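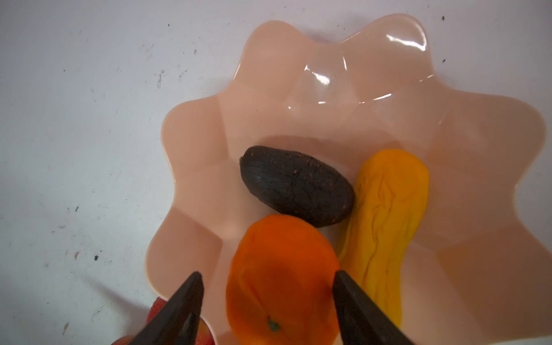 **How soon can I start feeding a new worm farm?**

Wait three days after the worms go in, then start with a small handful of scraps in one corner of the tray.

## Part 2: Setting up your Fanier 609

By now you should have the legs clipped on, the tap screwed in and the lid off. This part covers bedding, adding the worms and the first few weeks of feeding. It's the best bit! Set aside an hour on a morning when you don't mind getting your hands mucky.

### What you'll need

- the base, one working tray and the lid (keep the second tray in the shed for now)
- the coir block from the box
- a nine-litre bucket of tap water that has stood overnight
- a few sheets of newspaper, plain black ink only
- a piece of old hessian or the worm blanket
- your compost worms

### Choosing the spot

1. Pick a place with shade all day. Under a deck, along a south-facing wall or behind the garage are all good.
2. Check the ground is level from side to side. The base already slopes towards the tap, so you don't need to tilt it.
3. Leave enough room in front of the tap for a watering can.
4. Put the base down and give it a firm wobble. If a leg rocks, slide a bit of tile under it.

> **Caution:** Don't set the farm up in a closed tin shed. A hot afternoon in there will kill a colony, even with the lid propped open.

Apartment growers, a balcony is fine. Florante Cabrera, who looked after our trial farms at Dinbridge, kept one behind a potted bay tree on a second-floor balcony, and it was easily the busiest farm of the lot.

### Making the bedding

5. Drop the coir block into the bucket and leave it for half an hour. Go and have a cuppa.
6. Break it up with your hands until there are no hard lumps left. This is oddly satisfying and kids love it.
7. Lift out a handful and squeeze. You're after a few drops between your fingers. If it streams, squeeze the lot out a bit at a time over the garden. If nothing comes, add a splash more water.
8. Lay two sheets of newspaper flat across the bottom of the working tray.
9. Spread the coir on top to the moulded line on the inside wall. Keep it fluffy and don't press it down.
10. Add a cup of finished compost or old leaf litter if you have some, and mix it through with your fingers.

> **Note:** Potting mix isn't a good swap for coir. Many brands have fertiliser added, and worms will try to leave.

### Adding the worms

The 609 will happily house 4,000 worms once it's going, but you don't have to buy that many. A starter box is plenty, and they'll breed up to suit the food you give them.

11. Open the box in the shade and tip everything, packing material included, into the middle of the tray.
12. Leave them alone. They'll work their way down without any help from you.
13. Lay the damp hessian over the top and put the lid on.
14. For the first two nights, leave a light on near the farm. A torch or a porch light is enough to stop wandering.

A few worms on the underside of the lid in the morning is normal. Brush them back in. If there's a real crowd up there, do the squeeze test again — soggy bedding is the usual culprit.

### First feeds

15. On day three, lift one corner of the hessian and tuck in a handful of chopped scraps. Pumpkin seeds and pulp, melon rind, lettuce, tea leaves and crushed eggshell are all terrific.
16. Cover the food with a little bedding and put the hessian back.
17. Look again after a few days. Feed once most of the last lot has gone, using the next corner around.
18. Every second feed, add a fistful of torn newspaper or egg carton.

Hold off on citrus, onion and chilli until the farm is well settled. Meat, dairy and oily leftovers stay out for good.

> **Caution:** Overfeeding is the mistake nearly all of us make in the first month. If it smells sour, take out the uneaten food, stir in dry paper and skip a week.

### Looking after the tap

Leave the tap open with a jar under it. In dry weather you may get nothing at all, and that's fine. When liquid does come through, water it down until it's the colour of weak tea and pour it around your plants. Not on salad greens you're about to pick, though!

If the tap clogs, poke a skewer up the spout, then rinse it through with half a watering can of water.

The second tray goes on when castings reach the ledge of the first. Go to Part 3 for that, and for getting the farm through a frosty July.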